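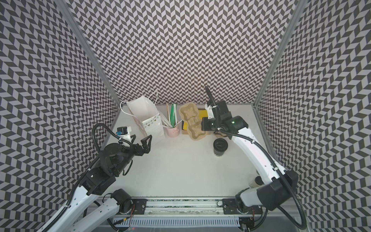
A reader commented under my last wallpaper post that chevron is impossible for beginners and everybody should just stick with plain stripes. I read that over breakfast and grumbled about it all day, so you're getting a whole tutorial now. I've put up chevron paper in three rooms (the first one badly, I admit), and I promise it can be done on a normal weekend with normal tools.

How to hang zigzag wallpaper without losing your mind

Posted 16 May 2018

What you'll need

A smoothing tool, a snap-off knife with a LOT of fresh blades, a long level, a pencil, a tape measure, a stepladder, a big clean table, and paste if your paper isn't prepasted. I used Baert paste in the hallway and a no-name tub in the spare room and couldn't tell you the difference. My smoother is a Pluller, the wide one with the felt edge, and I've had it so long the logo has rubbed off.

Buying enough paper

This is where I blew it the first time. A zigzag has to line up with its neighbor at every seam, and you lose some paper off the top of each strip to get there. How much depends on the repeat, so look for that number on the label. My hallway paper had a 40 cm repeat and I had only allowed for the height of the wall. I ran out with one strip to go and had to drive all the way to the outlet in Fodimville for one more roll. They had one! From a different batch! It's behind the coat rack now.

So: measure your wall height, then round up to the next full repeat. My hallway walls are 225 cm, which means every strip gets cut at 240, plus a little for trimming top and bottom. Count how many strips you can get from a roll at that length, and buy one roll more than you think you need. Check the batch numbers while you're still in the store. Mine all had to end in 747 and I stood in the aisle turning over rolls like I was picking melons.

Getting the wall ready

Fill the holes, sand, wipe it down, let it dry. Bumps show more under a dark-and-light pattern than I expected. If the wall is a strong color, give it a coat of white primer first or you'll see a thin line of it at the seams.

The first strip

Never trust a corner to be straight. Mine lean like an old fence. Measure out from the corner by the width of your paper minus a finger's width, and draw a plumb line there from ceiling to baseboard with the level. Your first strip hangs to that line, with the extra wrapping around the corner.

Now stand back and decide where you want the points of the zigzag to land at the ceiling. Ceilings slope too! If you put the points exactly at the ceiling line, any slope will chop off the points on one side and leave them whole on the other. I start mid-zigzag, about halfway down a leg, and nobody visiting has ever spotted that my ceiling drops.

Matching the next one

Line the pattern up at eye level first, then work up and down from there. Slide it into place with flat palms. Don't pull, wet paper stretches and you'll never get the match back. If the seam is off by a hair at the very bottom, leave it be and put a chair there.

Smooth from the middle out to the edges, then wipe the seam with a damp sponge before the paste dries. I forget this every time and end up with shiny patches.

Corners 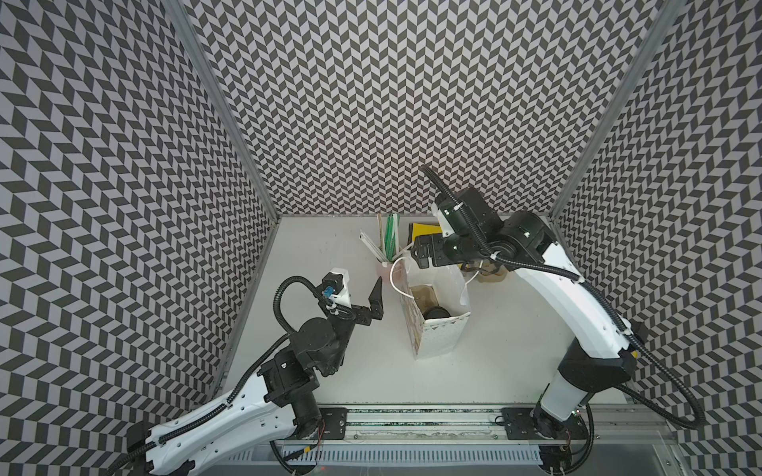 Chevron on three sides, with a silver post at each back corner.

Take it slowly here. Don't try to wrap a full strip around an inside corner. Measure from the last strip to the corner in three spots, add a finger's width to the largest number, and cut your strip lengthwise to that. Hang it, tuck it in, then draw a fresh plumb line on the next wall and hang the leftover piece to it, overlapping the little tuck. You'll lose a sliver of the pattern. With chevron I like to match it at eye level and let it drift at the top and bottom, where people don't look as much.

You can also cheat and cover the whole joint with a strip of trim. My cousin's place over in Codville has painted wood trim in every corner and it looks great, plus it hides all sorts of sins.

Trimming

Crease the paper into the ceiling line, then cut against a wide putty knife. Snap off the blade after every strip. Yes, every one. A dull blade drags the wet paper and leaves a fuzzy edge.

Leave the room closed up overnight with the heat off. Small bubbles usually flatten out by morning, and the ones that don't can be pricked with a pin and pressed down with a damp cloth. Keep the offcuts in a drawer for patching.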